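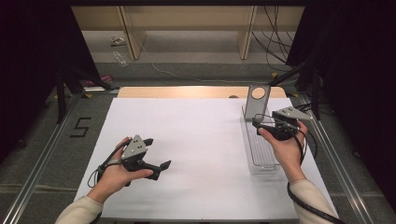

Have you ever tried to put away a pile of things that won't stand up by themselves? Plates, lids, picture books, those thin wooden puzzles with the knobs on. They slide, they flop, and then the whole lot goes over with a crash! What they need is a rack. A rack is a row of bars with gaps in between, and each gap holds one thing upright. The clear one on the white board is my favourite sort, a long narrow tray with its bars all running side by side inside it, and because it's see-through you can look in from the side and spot what's where.

Why does it work? Well, try standing a plate on its edge on the table (a plastic one, please, or your grown-up will be cross with me). Let go and it falls over. A plate's edge is very thin, so the tiniest lean tips it. Now put a bar on each side of it. When the plate leans left, the left bar pushes back. When it leans right, the other bar does the same job. It can still lean a little bit, but it can't fall down.

Gaps matter too. If they're too wide, your plate slumps over like somebody asleep on a bus. Too narrow and it won't go in at all!

My friend Melaniia keeps her drawing pads in a rack, and I keep saucepan lids in mine. Before that I had 8 lids in one heap, and the one I wanted was always at the bottom.

You can make your own from a shoebox and some strips of stiff card:

Cut your strips as wide as the box.
Fold a flap at each end of every strip.
Glue the flaps to the long sides of the box, leaving a gap of 30 millimetres between strips.
Leave it for 20 minutes until the glue is dry.

Then fill it with something floppy. Comics are good. Mine has seed packets in it, and I've already run out of gaps.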